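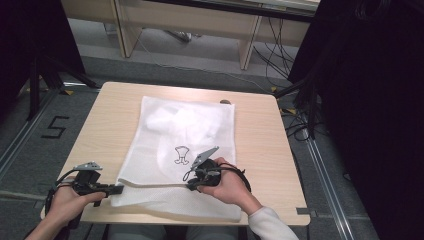
Why does the washing machine stop with water still in the drum?
The control board gives the pump a fixed time to empty the tub. If the water level sensor has not returned to its empty value by then, the board halts the programme, keeps the door locked and shows code 77. The usual causes are a blocked pump filter, a kinked drain hose, a fault in the pump or its wiring, or a restriction in the waste pipe the hose feeds into.

Ticket 868
Site: Zusitcombe, ground floor laundry room
Equipment: Dretar front loader, left-hand position
Opened: 29/10/2019
Opened by: Jovita Aguirre
Priority: normal
Status: closed

Reported fault

Machine stops before the final spin. Display shows 77. Door stays locked until the drain programme is run by hand. The fault does not occur on every wash. The right-hand machine, same model, has not shown the code.

User comment copied from the sheet on the door: "Did it again on cottons, fine on quick wash."

Initial checks

Power cycled at the isolator. Code cleared. Ran a rinse and spin with the drum empty. Completed, no code.

Ran a full cotton programme with a half load of towels. Stopped at the end of the main wash with 77. Pump could be heard running when it stopped. Water visible through the door glass up to the lower edge of the seal.

Selected the drain programme. Tub emptied, but slowly. Timed from pump start to empty: more than seven minutes. The right-hand machine with the same load and programme emptied well inside the limit set in the service sheet.

Note for whoever reads this later: the older service sheet lists 77 as a door lock fault. That applies to the previous board only. On the board fitted here 77 is drain timeout. The two sheets have the same cover and are kept in the same folder. I have written the board type on the front of each.

Pump filter

Isolated the machine, drained through the small hose behind the kick plate and removed the filter. Contents: lint, a hair grip, one shirt button. Some build-up on the filter body but not enough to account for the slow drain. Cleaned and refitted with the seal seated correctly.

Impeller turned by hand with the filter out. It moves in steps, as expected for this type of motor, and there is no scraping. Slight play on the shaft, within what I would call normal.

Repeated the cotton programme. Stopped with 77 again, same point.

Drain hose

Pulled the machine forward. Hose was bent where it passes behind the worktop support, but not flattened. Removed it and flushed it in the sink. Clear along its full length. Refitted with the loop raised to the height shown in the installation sheet and strapped to the back panel.

Repeated the test. Drain time slightly better. Code still present on the second run.

Electrical

Measured the pump winding at the board connector and at the pump. Readings match each other and fall within the service sheet range. Connector pins clean. Supply to the pump was steady during draining, with no drop when the machine slowed down.

Swapped the pump with the one from the right-hand machine. Fault stayed with the left-hand position. Swapped back. This rules out the pump, and I should have done it before getting the meter out.

Level sensor

Removed the pressure tube from the sensor and blew it through gently. No blockage. Air chamber at the tub end had a little residue in it, cleaned. In service mode the reading falls smoothly as the water goes down and settles at the empty value. The sensor is reporting correctly: the water really is leaving too slowly.

Reply from Jovita Aguirre

Thanks for the update. Two things that may or may not help. The left-hand machine was put on its own standpipe in March when the sink was moved. Before that both machines shared one. Also, people are saying the floor drain gurgles when the left machine is pumping, though I have not heard it myself. Can we keep using the quick wash in the meantime? There is a queue for the other machine most evenings.

Response

Quick wash can be used. It takes in less water, so the pump finishes within the limit. Do not use cottons or bedding. If the code appears, run the drain programme and wait for the lock to release. Do not pull the door.

The standpipe information is useful. Gurgling points to the waste pipe and not the machine.

Standpipe test

Disconnected the hose from the standpipe and ran it into a large bucket, with a second person ready to stop the programme. The flow was strong. Drain time into the bucket matched the right-hand machine.

Put the hose back in the standpipe. Slow again, and water could be seen rising in the pipe while the pump ran. It did not overflow. When the pump stopped the level went down gradually.

Conclusion at this stage: restriction in the waste run serving the left-hand standpipe. Passed to Ríos, who did the pipework when the sink was moved.

Report from Ríos, copied in

"Trap removed and found partly filled with lint and hardened powder. Cleaned. Camera put down the horizontal run. Run has insufficient fall for the first section after the trap, with standing water. One pipe clip had come away from the wall and the pipe had dropped. Clip replaced, section re-hung to correct fall. Flushed through with hot water. Joint checked for leaks, dry."

Repeat tests after pipework

Cleared stored faults in service mode. Ran five full cotton programmes one after another with mixed loads. No code on any of them. Drain time on each was in line with the right-hand machine. No gurgling from the floor drain.

Checked under the machine and along the wall with a dry paper towel after the last run. No water found.

Okar monitoring unit

The Okar unit on the socket recorded the earlier stoppages as completed washes. It decides that a wash has ended when the current drops and stays low, so a halted programme looks the same to it as a finished one. This is why no alert was sent while the door sheet was filling up with complaints.

There is a setting called minimum cycle length. If the current drops before that time has passed, the unit sends a warning instead of marking the wash as done. Set to catch an early stop on cottons. It will not catch one on quick wash without producing false warnings on the longer programmes, as the setting is shared. Left as it is. Okar support have been asked whether the setting can be made per programme. No reply at time of writing.

Advice sent for the notice board

Use the amount of powder shown on the packet for the local water. The residue in the trap was mostly powder.

Empty pockets.

Wash small items such as socks and face cloths in a closed mesh bag, and do not pack the bag tight.

If 77 shows, run the drain programme once. If it shows again, switch off and report it.
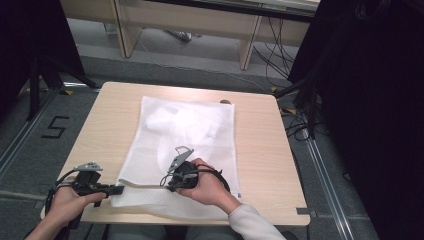
Filter cleaning interval

Service sheet says monthly for a shared machine. The room log shows gaps much longer than that on both machines. Right-hand filter opened during this visit as well: more lint than the left, no hard objects. Cleaned.

Suggested wording for the log: date, machine, what was found, initials. At present entries only say "done", which made it hard to tell whether the left-hand filter had been getting worse before the fault started.

Follow-up

Jovita Aguirre confirmed seven days later that there had been no further stops on the left-hand machine, bedding included. Restriction notice taken down. One report of the door staying locked, traced to a user opening the door during the normal delay after the spin.

Parts used: none on the machine. One pipe clip, fitted by Ríos.

Still open: reply from Okar on the cycle length setting, to be tracked on its own ticket. The old Dretar service sheet should be moved to the store cupboard with the previous board.

Closed with agreement of the reporter.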